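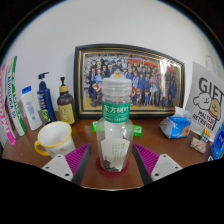

Trelemico is a small language school for adults, on the second floor of an old house above the Beso bakery. We teach Italian and English to people who already have a job, a family and not so much free time. A lesson with us starts at an ordinary desk, with ordinary things on it. A clear plastic bottle with a green label and a white cap can fill a good half hour with beginners: the colour, the cap, is it tall, who wants to drink. The label has Chinese characters on it, so the learners must ask each other what is written there, and this is already a conversation. We believe that people speak sooner when they have something in front of their eyes to speak about.

How we began

The school was opened in November by 2 teachers who worked before in a big institute called Ristier. There the groups had 20 learners and the book decided everything. We wanted smaller groups and a slower book. In the first winter we had one room, one heater and chairs that did not match. The chairs still do not match, but now we have 3 rooms and the heating is good.

How we teach

Our groups are small, and we do not mix complete beginners with people who had the language at school and forgot it. Those who forgot it remember very fast, and the others then feel bad. Before you join, we invite you for a short talk, in which nobody gives you marks. We listen, we ask what you need the language for, and we tell you which group we think is right.

For Italian we use the Bellini course, with many pages of our own. The first level has 700 words. It does not sound like much, but with them you can rent a flat, visit the doctor and complain about the weather. Grammar we explain in English when it is necessary – after the first level it is necessary less and less.

Homework is given every week and we read all of it. If you could not do it, please come anyway.

Who comes to us

Nurses, drivers, grandparents with grandchildren abroad, people who moved here for work. Some stay for one course before a holiday, some continue for years. Evening groups fill up first, so please write to us early if you can only come after work. Morning groups are usually quieter and have more places.

Visiting the school

The entrance is to the left of the bakery window, and the bell is marked with our name. There is no lift. If the stairs are difficult for you, tell us and we will arrange your lessons in the room on the ground floor, which the bakery kindly lends us in the afternoons.

Filed under: About the school, Adult courses
3 comments
20 shares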